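Project Report: Teaching a Robot Arm to Deal With a Toilet Seat
Waldale Robotics Club, Household Tasks Team
Monday, April 30, 2018

1. What we set out to do

In September the club voted on a household chore to automate. Folding towels lost by one vote. Loading a dishwasher was thrown out on the grounds that we didn't have a dishwasher. What remained was the bathroom, and our team drew the toilet seat: raise it, lower it, and don't slam it. We have since had to say this out loud to parents, two judges and a school board member, and it doesn't get easier.

The plan was to collect demonstrations by hand, train a model on them, and run the result on Stotness, the club's arm. Stotness is bolted to a bench and has never been to a bathroom. For that part we used the pair of hand-held grippers, which a person carries around and works like oversized tongs while the camera on each one records what the fingers are doing.

2. Equipment

Two hand-held grippers, gray printed shells, black padded fingers. Each one has a cube on top with printed markers, so its position can be worked out later from the video. One laptop. One spare seat from the hardware store, mounted on a plywood box at bench height for Stotness. The software that lines up the recordings is called Katier and was written by last year's team, who left us one page of notes and a folder named "old_old."

3. Collecting the demonstrations

We wanted real bathrooms because the plywood box is a very polite toilet. It stands in good light with nothing near it. Real ones have shower curtains behind them, cabinets beside them, and barely enough room to hold a gripper in each hand without putting an elbow into the wall.

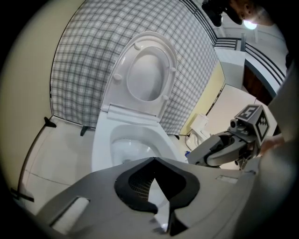
Figure 1. Seat up, second gripper held open near the bowl.

The rule was one motion per recording. Start with both grippers in view of each other, do the task, return, stop. If you bumped the tank or dropped the lid, the recording was kept but tagged as a failure. We ended up with 969 usable recordings and a folder of failures we're fond of.

Raising the seat was the easy half. You get a finger under the rim and lift. Lowering it is where people differ. Some of us guide it all the way down, and some of us let go for the last few inches and trust the bumpers, which the microphone picks up very clearly. The model learned both styles and, given the choice, went with dropping it. We had to go back and remove every recording with a bang in it, then record more with everyone on their best behavior.

Tracking was the other headache. Shiny porcelain and ceiling lights don't mix well with Katier, which would sometimes decide that a gripper had left the building. Turning down the camera exposure helped. So did moving slower, although moving slower in a small bathroom with a teammate watching is its own kind of experience.

4. Results on the bench

We ran 25 trials of each motion with Stotness. Raising the seat worked in all but 8 of them. Most of those misses were the finger sliding off the rim before it had a proper hold. Lowering did worse, and we stopped the test early when the seat came off its hinge. The hinge has been replaced with a metal one and the trials will be repeated.

The Kwiatkowski Prize judges asked whether we had considered a seat with a motor in it. We had. It costs less than our gripper pads.

5. Left to do

Repeat the lowering trials on the new hinge. Add rubber to the finger tips, where the pads are wearing smooth. Write more than one page of notes for next year's team – the draft is on the shared drive and currently says "see Katier." Rename "old_old."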